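Open house at Wosto: I got to drive the arm!

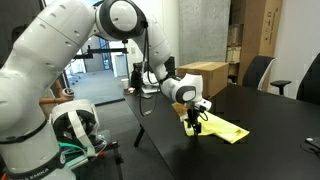 Page last changed: August, 11:38 a.m.

I'd wanted to see teaching by remote control up close for ages, and the people at Wosto let us stay as long as we liked. The big white Franka Emika was on cloth duty, its two thin black fingers right down at a crumpled yellow cloth on the black table. Vasilică Radu talked us through it. You move your hand, the arm moves with you, and every run gets saved so the robot can learn the job from them. They want 2,000 runs of folding alone!

My first try was a mess (I pinched nothing but air), my third got a corner over, and I was grinning like a kid. Go if they do another one, and ask for a second turn.

Comments (3)

heitfan: Did they let you push the arm by hand too?

Marla: My son talked about it the whole drive home.

dkp_11: Third try is good, I needed eight.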